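Neighbourhood news from Gukurstead
June 11, 2026

The swap shelf moves to the Akbulut building

From next week the swap shelf will not be in the library entrance any more. It goes to the ground floor of the Akbulut building, in the room to the left of the stairs, where the bicycle course was held in February. The library needs its entrance back for the summer reading desk, and we thank them for having us so long.

For those who are new in the area: the swap shelf is a place where you leave household things that you do not use, and where you take things that you need. You do not have to bring something to be allowed to take something. In the past year 335 things have changed home in this way. Most of them were kitchen things and children's books, but there was also a sewing machine, a pair of skis and a very heavy dictionary of Danish which came back to us two times.

The new room is larger, and it has a long table. This will be a big help on Saturdays, when many people come at the same hour and the bags were standing on the floor between everybody's feet.

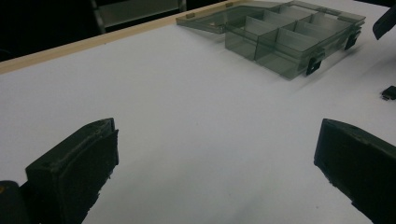

Some rules stay the same. Please bring only clean things, and only things that work. If a part is missing, write it on a piece of paper and fasten it with tape. A game with one lost piece can still make a family happy, but they would like to know it before they come home. We cannot receive mattresses, car tyres, medicine or opened food. Large furniture does not fit through the door, so for this we have the notice board, where you can hang a note with your telephone number.

One rule is new. Every thing can stay on the shelf for 23 days. After this we give it to the second-hand shop in Gruvden, which fetches from us with its van. Write the date on the small sticker when you put your thing down. The stickers and a pen are in the drawer.

The opening hours are Tuesday from 16 to 19 and Saturday from 11 to 14. In July we keep open only on Saturdays.

We also look for people who can help with the moving on the coming Saturday morning. We have 50 boxes to carry, and most of them are not heavy. There will be coffee and cinnamon buns. If you own a hand cart, please take it with you, because the path behind the library has a steep piece.

Questions about the shelf can be given to me at the library desk on Tuesdays, or put in the green letter box beside the door.

Vibeke Hafþórsson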